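Part-time table & furniture finisher wanted – Skalleo workshop, immediate start

Posted 20 September 2024

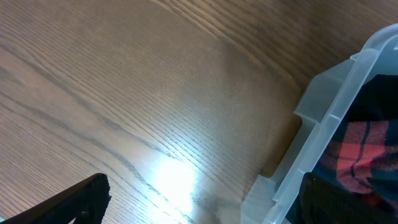
We clean up and refinish used tables. Dining tables mostly, some desks, the odd sideboard. Brought in from offices and house clearances, sorted, packed with whatever belongs to them, sent back out. Need one more pair of hands, maybe two. You'd get to know wood like this pretty fast: strong grain, long curving lines, a polished top that throws the overhead light straight back at you. Glare like that is useful, tilt your head and it shows where the finish is even. A gray smudge next to the bright spot is the sort of thing you'd be expected to catch before a customer does. Frosted plastic bins are for the small stuff, everything goes in a bin and every bin gets a label.

What the job is

Wiping down and checking tops. Marking scuffs, rings, scratches with tape so the finisher can find them. Light sanding and waxing once you've been shown (Hedvika Tóth does the showing, listen to her, she's been at it longer than the rest of us). Taking legs off, bagging bolts, putting legs back on. Sorting bins. Wrapping for delivery. Sweeping up, yes, everyone sweeps.

Hours and pay

Three mornings a week, 7:30 to 12:30, days agreed with you. Could turn into full time from April if the Walier orders come through – no promises on that. Hourly pay, we'll give you the rate on the phone before you come out so you dont waste a trip. Paid every two weeks. Trial morning is paid too.

Who we're after

Somebody careful. Experience nice but not needed, we've trained people who had never held a sanding block. You need to be OK on your feet all morning and able to take one end of a heavy table. More than 100 lbs between two people, sometimes, with a dolly for the long bits. Decent eyesight for small marks, glasses fine. If wax or solvent smells bother you this is probaly not the place, even with the fans on.

Driver's license a plus, we have a van. Not a dealbreaker.

Please bring

Closed shoes, no rings or big belt buckles (they scratch tops, we have learned). Gloves and aprons are here. Coffee is here. Lunch isn't.

How to apply

Call or stop by, ask for Hauke Kleinschmidt. Mornings are best, after 1 the phone mostly rings out. Unit 54, the Brultus building, loading door around the back – front door sticks, don't bother with it. Or leave a note in the mailbox with your name, number, which mornings you can do and a line or two on anything you've fixed or built. Resume fine if you have one. No cover letters please.

Quote job no. 2503 so it doesn't get mixed up with the driver position, that one is separate and Clotilde Huet is handling it.

We'll keep this open until it's filled. If you've called and not heard back in a week call again, we are behind on messages.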